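Re: [lukumay-hall] kitchen bench, what stays out
From: Jeptoo Urio
To: lukumay-hall list
Date: 26 January 2025

Brian, all,

Quick one before I head off to Drorkitton for the afternoon, sorry for the scrappy reply.

Brian Mohamedi wrote:
> Had a go at the kitchen yesterday after the Cirside lot had packed up.
> Everything under the bench is now sorted except the big drawer, which
> is still full of takeaway lids and dead biros. Two questions before I
> do any more. One, are we keeping the grey utensil holder out on the
> bench or does it go in the cupboard with the baking trays? Two, do we
> still want to paint in there? I got a price in November, $2243 with
> the ceiling, and the hall account has $2000 set aside for it.
> Happy to be told what to do.
> Brian

Holder stays out, please. Every time it goes in the cupboard somebody stirs the pancake batter with a dinner fork and then I get the phone call. Up against the wall under the power points is the spot, leaves the rest of the bench clear for the urn and the trays.

What goes in it – whisk, spatula, the fork thing with the long tines. All in the one side is fine by me. I'd like the other side kept for the tongs and the big ladle once they come back from Clolleck (who has them?? they went over for the sausage sizzle and I haven't seen them since). No knives in it, no scissors, no pens. Knives go in the top drawer in the sleeve.

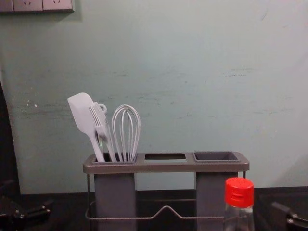

Wooden spoons, I'm in two minds. The old ones are splitting and I'd chuck the lot. If anyone is attached to them come and get them before the working bee, otherwise they're kindling.

Painting: yes but not at that price. Take the ceiling out and ask again? It's the wall behind the bench that needs it, all scuffs and little chips. Sugar soap first, might come up better than we think. And can we keep to the same colour or near enough, I dont want to be repainting the whole room to match one wall.

Baking trays – 30 of them in that cupboard when I last looked and I reckon we use six. Pick the flat ones, the rest can go on the giveaway table. Same with the mugs, keep 40, thats plenty even for the quiz night.

Big drawer: tip it out, bin it, don't look too closely. If you find the key to the pantry in there let me know strait away.

Back this evening, ring if it's urgent, reception's patchy out there.

Jeptoo

_______________________________________________
lukumay-hall mailing list
To unsubscribe, send a blank message with "unsubscribe" in the subject line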